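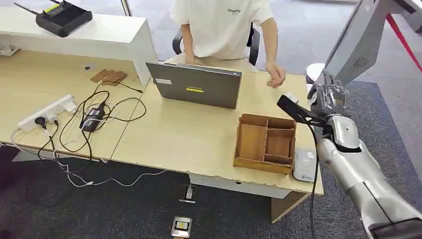
Figure 1. Arm, wrist bracket and desk at the operator station.

Equipment Plan and Budget for the Second-Year Manipulation Bench
Student project report, Wednesday, April 7, 2021

1. Purpose

The report sets out what the project group needs to buy, borrow or replace before the bench is handed to the next student group in August. It covers power, cabling, mounts, spare parts and floor layout. It does not cover the robot itself, which stays under the existing Overgaard lease and is outside our budget.

2. Starting point

The bench was put together from whatever the department had in storage. It works, but most of the time lost this term was lost to small items. Our fault log has 64 entries. Of these, 14 concern power or cabling, more than any other group. Typical entries are a supply unplugged to free an outlet, a network lead pulled by a chair, and an adapter nobody could match to its device.

The operator desk carries a laptop, a handheld remote controller, a power strip and an adapter brick, along with the objects used for the tasks. Cables run over the front edge of the desk and across the carpet to a floor socket. The arm works over the same desktop, and a loop of cable inside its reach is a snag risk. We rate this as the first thing to fix, and it is also the cheapest.

3. Items requested

3.1 Power and cabling. One under-desk cable tray, one rack-type power strip with a switch per outlet, and a box of hook-and-loop ties. Adapters are to be labeled at both ends with the device name and voltage. The Jurlow tray fits the desk frame without drilling. The Kaswood tray costs less but needs screws, and the furniture is not ours to drill.

3.2 Sensor mount. The present L-shaped bracket at the wrist has to be realigned each time it is removed. We request two machined replacements with locating pins - one in use and one spare. Drawings are in Appendix A. The workshop has quoted for material only, with labor charged to the course.

3.3 Hand spares. The fingers are the parts most likely to be damaged in student use. A complete spare hand was considered and rejected on cost. We propose a fastener and link kit from Tarnon, plus one spare bellows sleeve for the wrist. The kit has a long delivery time and should be ordered first. 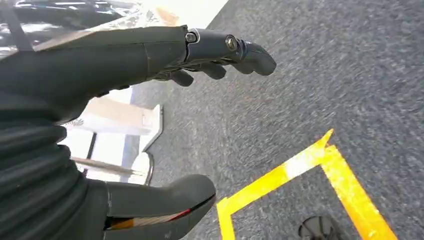
3.4 Floor marking. Tape is a running cost and has been missing from earlier budgets. Positions for stands and carts need to be repeatable between sessions, as a small shift at the base changes the reach at the desk. We ask for enough tape to redo the layout once per term, and a printed floor plan with measured distances from the wall. Carpet-rated tape costs more than the standard type and should be bought anyway. The standard type leaves residue, and cleaning was charged to the project last year.

4. Budget

The total request is $1,089, including shipping and excluding workshop labor. The hand spares are the largest line, followed by the bracket material, then power and cabling. Floor marking is the smallest. No contingency is included. If the request has to be cut, we suggest dropping the second bracket before touching the cabling.

5. Ordering schedule

Tarnon kit and sleeve: order on approval.
Bracket material: order after the drawing check.
Cable tray, power strip and ties: order with the department's next Jurlow delivery to save shipping.
Tape: order last, once the desk position is fixed.

6. Open points

The lease does not say who pays for a damaged finger link when the damage happens during teaching. We have asked Overgaard for a written answer and have none so far. If teaching use turns out to be covered, the kit in 3.3 can be reduced to fasteners only.

The second open point is storage. Spares are kept in a shared cabinet with no sign-out sheet. A locking drawer has been priced but is left out of the total until the department confirms where the bench will stand next year.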